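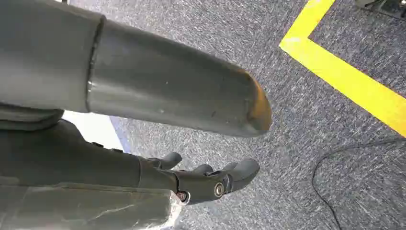 How dry should jute yarn be when it goes into storage?
Keep it below 13 percent moisture, and check it again after the first week, when the rolls have settled to the air of your room.

Tue 23 April
By Ryota Kamata

Musano Jute Yarn, natural, on rolls

Musano is our standard jute yarn for weaving, tying and garden use. We spin it in Kernatport from long raw fiber, which we buy after the main harvest in August and sort by hand before it is softened. The color is natural golden brown. It is not bleached and not dyed, so one lot can be a little darker than the next. If you need the same shade for a large order, please write it in the order and we will take all rolls from one lot.

The yarn is made in single ply and in 2 ply. Single ply is softer and is mostly bought by mat weavers and by makers of wall covering. The 2 ply yarn is stronger and more even, and it is the better choice for sacks, for tying plants and for the edges of rugs. Both kinds are twisted to the right. Left twist is possible – please ask before you order, as we must set up the machine for it.

Each roll is wound without a core and is pulled from the inside. Leave the paper band on the roll until it is nearly finished, otherwise the outer layers fall down and make knots. Knots from spinning are trimmed short. A few will still be found in every roll.

Oil

Jute is softened with oil before spinning, and this gives the smell that many customers ask about. For Musano we use vegetable oil only. The smell becomes weak after some days in open air. For coffee and cocoa sacks the 2 ply yarn is also made with less oil, under the name Musano Katayama. It feels dryer in the hand and makes more dust on the loom.

Ordering

Item number for single ply is 493. The 2 ply yarn has the same number with the letter D behind it. A full pallet costs 1,495 euros, packed in film, without transport. Half pallets are possible for single ply only. We send from our store in Skirkatitz, and pallets that are in stock leave the store within two working days. Left twist and low oil yarn are made to order and take five weeks.

Samples are free, one hank of each kind. Please tell us what you want to make with it, so that we can send the right thickness.

Storage

Put the rolls on wood or on a shelf, never directly on a stone floor. Do not close the film again when you have opened the pallet – the yarn must breathe. Rolls that became damp can be dried slowly in moving air, but do not put them near a heater. Yarn with black spots should not be used for food sacks.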